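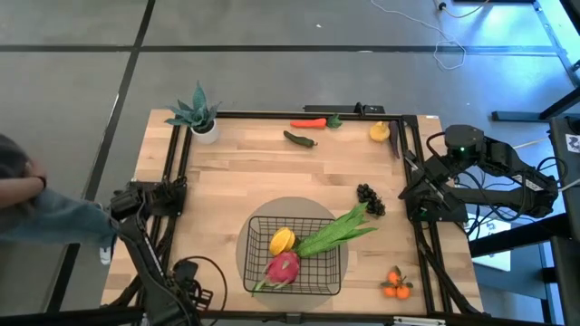
the whole fake produce lineup, carrot and grapes included

This site uses cookies to keep you logged in and remember your settings. By continuing to browse you agree to our use of cookies. Accept | More info

Fake fruit and veg: what looks good and what looks like a toy?

marigold_attic
Okay, produce people, I need opinions. I've been picking up artificial fruit and vegetables for our summer table at the community playhouse shop (we rent out props and table decor for showers, little plays, kitchen displays, all of it) and here's what I have. I've got a carrot with the leafy top, a dark green chili pepper, a yellow squash shaped kind of like a pear, a skinny eggplant and a bunch of dark purple grapes. The spiky plant in the white pot is up there too, and I want to know if it belongs with the rest or if I should leave it out.

The plan is one long low arrangement down the middle of a table for a lunch in June. No fresh flowers, the person booking it has allergies in the family. I have a dough bowl, a flat basket and a cake stand to choose from. What would you do?

tinpantry
Grapes first, always! Grapes are the one fake fruit that can fool me from across a room, especially the dark ones. Drape them over the side of the dough bowl so a bit hangs down and you're halfway done.

I'd keep the carrot too. The green top does a lot of work. A fake carrot without a top looks like a traffic cone.

oldbarnbetty
I'm going to be the grump. I don't love mixing fruit and vegetables in one bowl. Grapes with a carrot? Where did you shop, a stew? I'd do two arrangements, one with the grapes and whatever other fruit you've got, and one with the carrot, the pepper, the squash and the eggplant. Put them at either end of the table and leave the middle for the actual food.

tinpantry
@oldbarnbetty people have been painting grapes next to vegetables for hundreds of years and I never heard a complaint about stew lol

oldbarnbetty
They also painted dead rabbits on the table and I'm not putting that at a lunch either.

marigold_attic
Ha! Okay, no rabbits. I do see the point about two groups, but the table is long and the booking says "one centerpiece" so I think they'll be picturing one thing. I could run it as a line and let it change from vegetables to fruit as you go along?

Katia
I did exactly that for my sister's shower and it worked great. I used a burlap runner, greenery all the way down, and the produce tucked in so that the colors went from dark to light. You've got two nice purples in there with the grapes and the eggplant. I'd put those near each other but not touching, then the green pepper, then the yellow squash, and the carrot last so its top spills toward the end of the table.

As for the plant, I like it. That blue-green color next to purple is lovely. But I'd set the pot by itself at the side or on the buffet. A pot in the middle of loose vegetables always looks to me like somebody forgot to move it.

marigold_attic
Ooh, dark to light. I hadn't thought of doing it by color at all, I was going by size. Writing that down.

Yu-na Cho
Hi, new here but I've been doing display produce for a long time (I dressed the window of my aunt's grocery when I was a teenager and never really stopped). A few things I'd do.

Wipe everything first. Fake fruit picks up a gray film and you don't notice until it's in sunlight. A damp cloth with a tiny drop of dish soap for the smooth ones. For grapes I hold the bunch by the stem and dunk it in a bowl of lukewarm water, then hang it over the tub overnight. Don't use a hair dryer on high, I've melted a strawberry.

If anything is too shiny, dust it with a bit of cornstarch on a soft makeup brush and then blow the extra off. It gives grapes that cloudy bloom real ones have. Try it on the back of the bunch first.

And give the pepper some company. One chili pepper on a big table looks like it rolled off somebody's plate. I'd want at least five or six of them in a little heap.

tinpantry
The cornstarch thing!! I'm trying that tonight. Does it come off on hands? We get a lot of kids grabbing.

Yu-na Cho
It does, a little. If kids will be handling it I'd skip the cornstarch and use a matte craft sealer, two very light coats, outside. Let it sit a full day before you pack it away or the pieces stick to the tissue.

glen_in_the_shed
Careful with sealer. I sprayed a whole crate of foam-filled lemons once and the finish crackled like an old plate. Depends completely on what they're made of, and half the time there's no label. I only wipe mine now and live with the shine. From a chair three feet back you can't tell.

Yu-na Cho
Fair! I've been lucky I guess. I do still think it's worth a test on one you don't care about.

glen_in_the_shed
Sure, if you own one you don't care about. I'm attached to every lemon I have left.

oldbarnbetty
Can we talk about the eggplant? The slim kind is much better than the fat kind, in my opinion. The fat ones look like bowling pins. But a skinny one lying flat disappears. Prop it. Lean it on the rim of the bowl or up against something with the stem end high.

marigold_attic
You're all being so helpful, thank you! I tried a rough version after lunch with the dough bowl and here's where I've gotten to. Grapes over the side like tinpantry said. Eggplant leaning. Squash in the middle because it's the brightest thing I own. The carrot is the problem. Whichever way I put it, it points at somebody. It's like a dart.

tinpantry
Tuck the pointy end UNDER something and let only the orange shoulder and the green show. You don't need to see the whole carrot to know it's a carrot.

Katia
Seconding that. Or bundle it with twine to a couple more carrots so it turns into a bunch and stops being a pointer. I got a bag of the same sort secondhand from a lady who was clearing out her kitchen shop, 28 pieces all mixed together, and the carrots only looked right once I'd tied them.

marigold_attic
Tucking it under the squash now. Oh, that is SO much better. Okay. Carrot solved.

What do people use to stop things rolling? Before I've even moved the bowl the squash goes over on its side.

glen_in_the_shed
Museum putty. A pea-sized bit on the bottom. Comes off clean if you roll it with your thumb. Or crumple brown packing paper in the bottom of the bowl and nest everything into that, which is also how you make a few pieces look like a lot of pieces. I've filled a bowl big enough to bathe a cat with six apples and a newspaper.

oldbarnbetty
Not newspaper! Ink gets on everything, especially pale stuff. A yellow squash would be ruined. Use a plain kitchen towel, folded. It looks nice if it peeks out.

glen_in_the_shed
My apples are red so I never noticed. Good point on yellow though.

festano_fan
Jumping in to ask where everyone buys. I got one order of Festano fruit as a gift and the pears were great but the leaves fell off in a week. Is it worth paying more?

Katia
I hot glue all my leaves the day I get them, whatever the brand. Takes ten minutes with a cup of tea. I wouldn't pay extra for leaves.

Yu-na Cho
I'd pay more for anything that gets looked at closely (grapes, berries, anything cut open) and go cheap on things that get buried. Cheap lemons and limes are fine. Cheap grapes are terrible, you can see the little seam around every one.

tinpantry
See, I disagree a bit, I've got dollar store grapes that look wonderful in low light. Candlelight forgives everything. For a lunch by a window, yeah, spend the money.

marigold_attic
It's by a window, so noted. I think mine are okay, they're a good deep color.

Last question and then I'll leave you in peace. Storage! Right now it all lives in one big tote and the carrot top gets squashed flat every time.

Yu-na Cho
Egg cartons for small pieces, a shoebox for each kind of bigger piece, and anything with leaves goes on the very top with nothing over it. If a leafy top has already gone flat, hold it in the steam over a kettle for a few seconds and then shape it with your fingers. Keep your hand out of the steam, please.

oldbarnbetty
Old pillowcases. Grapes go in one and hang on a nail. They never get crushed and they never get dusty. I've had the same bunch since my kids were small.

glen_in_the_shed
I keep mine in the tote and fluff them. I'm a simple man.

marigold_attic
Pillowcase for the grapes, shoebox for the squash and eggplant, carrot on top. And I'm ordering more peppers. The plant is going on the buffet next to the lemonade, so Katia wins that one. Betty, I did try it as two arrangements and I'll admit the vegetable one by itself was pretty cute. I may offer it as a second option if they'd like something for the dessert table.

oldbarnbetty
I'll take it.

Katia
Post a picture when it's set up! I want to see where the eggplant ended up.

marigold_attic
Will do. Does anybody know if red peppers would look too Christmas next to the green one, or am I safe in summer?

tinpantry
Safe! Mix them. Just keep them away from the pine cones.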